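Cornel Anghel
25 October 2021

Thread on the two sets of finger pads we've been trying on the hand-held gripper. Mostly notes for people who asked after the January posts, so skip if you don't care about rubber.

Background for anyone new: we collect demonstrations by hand with the gripper, then train on them and run the result on an arm. Whatever the pads do badly in the hand, the arm copies. So pads matter more than I'd like.

Set A is the smooth pad from Jadisero. Set B is the ribbed one, cast by Darnell Zamora from a mould he calls Gondalau. I've stopped asking why.

Smooth first. Good on boxes, good on anything flat-sided. Picks up a booklet by the spine without marking it. Poor on anything curved and shiny. The object turns in the grip and you correct with your wrist without noticing, and then the wrist correction is in your data.

Ribbed is the other way about. Holds curved plastic well and doesn't let it roll. On thin paper the ribs leave a gap and you need two goes at it.

The ribs run across the finger. We tried a pair with them running lengthways and dropped it the same afternoon. Things slid out of the end.

Test was the same for both sets: pick up a computer mouse, move it off its mat, put it back facing the same way. 20 goes per set, me on one half and Darnell on the other, swapped over so neither of us had all the easy ones.

Smooth: 8 clean. Ribbed: 18 clean, two where it went back crooked. By clean I mean no slip, no second grab, and the mouse ends up straight enough that you could use it.

I know a mouse is a kind object for ribs. Rounded top, sides that curve under. It's also what we get asked to pick up all the time, so I'm not going to apologise for the choice.

We did it in the big meeting room, with all the usual stuff left on the table. The lab bench is too tidy. Models trained there go to pieces when a cup turns up.
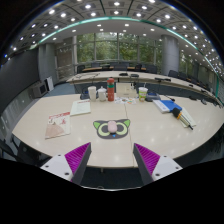 Ribbed pads on, fingers open, mouse on the cat mat.

Camera side: the fisheye keeps both fingertips and most of the room in shot. We compared it with the narrower lens on the old Mekumcombe body, and the narrow one loses the table edge as soon as you lean in. Tracking dropped out twice on that. It hasn't on the wide one yet.

Downside of wide is the ceiling. There are a lot of round lights in that room and they show up again as small reflections on the table. I locked the exposure and left it. Darnell wants to try a polariser – I think we'd lose too much light.

Wear: ribbed pads go shiny on the top of each rib well before they lose grip. I'd still swap them at that point. Smooth pads pick up dust and need a wipe between runs or the numbers drift.

Somebody asked about the Simões controller. Haven't plugged it in. The pads get settled first, then the arm side, or I won't know which change did what.

For now ribbed stays on. Next is thin things: paper, a straw, the edge of a folder. I expect smooth to win that one and will post the counts either way.

Mould files are with Darnell, ask him – he's quicker at replying than I am.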